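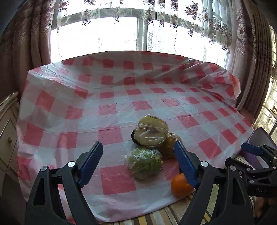
Fig. 2 - Halved fruit in cling film, on a wipe-clean cloth.

Section 5. Setting up the Lendby fridge for a shared kitchen

Read section 4 first if the fridge has only just come off the van. It needs to stand upright before you switch on. Overnight is best.

You need: a spirit level, the flat spanner from the door pocket, a cloth, washing-up liquid, the shelf bag. No drill.

5.1 Standing it up

1. Pick the wall. Away from the cooker, away from a radiator. Out of direct sun if you can.
2. Leave a gap behind. 100 mm at the back, 8 mm each side is enough.
3. Walk it in, one corner then the other. Don't drag - the front feet bend.
4. Level on top, front to back, then side to side. Turn the front feet with the spanner. Clockwise lifts.
5. Open the door halfway and let go. Should swing shut slowly. If it swings open, lift the front feet another turn.

Caution: two people for step 3. The Tilora tall model needs two people and a sack truck.

5.2 Shelves and drawers

Glass shelves go in with the plastic lip facing you. Tilt, slide past the stops, drop flat. If one rocks it's on the wrong runner, take it out and start again. Dont force it.

1. Wipe everything with warm soapy water. Dry it.
2. Bottom shelf first, the short one. Sits over the drawers.
3. Then the rest, evenly spaced or however you like.
4. Drawers last. Left and right are different, the slider should face inwards.
5. Door racks - push down till they click, both ends.

Note: older Danari shelves fit the runners but stop the door closing. Don't mix them.

5.3 Switching on

1. Plug straight into the wall. No extension leads, no adaptors.
2. Dial to 5. Leave it there for the first day.
3. Thermometer in a glass of water, middle shelf. Check next morning.
4. You want between 2 and 5 degrees. Too warm, go up one number. Too cold, down one. Wait a day between changes.
5. Now load it. Not before.

Gurgling and clicking is normal. A steady rattle is not - see if it's touching the wall or a pipe.

5.4 Putting food away

- Raw meat and fish on the bottom shelf, in a tub with a lid.
- Cooked things and leftovers above that. Let them cool first, but don't leave them out all evening.
- Cut fruit and veg - cover the cut face, film or a lid, and eat it soon.
- Whole veg in the left drawer, slider open. Salad in the right, slider shut.
- Bananas, potatoes and onions stay out.
- Name and date on anything that's yours. Unlabelled goes in the bin on clear-out day.

Don't push food against the back panel. It freezes there and blocks the drain hole.

5.5 Drain hole and seals

Water under the drawers means a blocked drain nine times out of ten.

1. Switch off at the wall, drawers out.
2. Find the hole, back wall, low down, middle.
3. Clear it with the plastic pin. Lost the pin? A cotton bud. Never a knife or anything metal.
4. Pour in a little warm water. Should dissapear straight away.
5. Wipe the door seal while you're there, get into the folds.

Caution: no bleach on the seal. It goes hard and cracks.

Spare pins, feet and bulbs: Rusnák parts list, back page. Door seals have to be ordered by model number, on the sticker behind the right-hand drawer.

Section revised June 12, 2020, Lamduan Suwannarat. Freezer box instructions have moved to section 6.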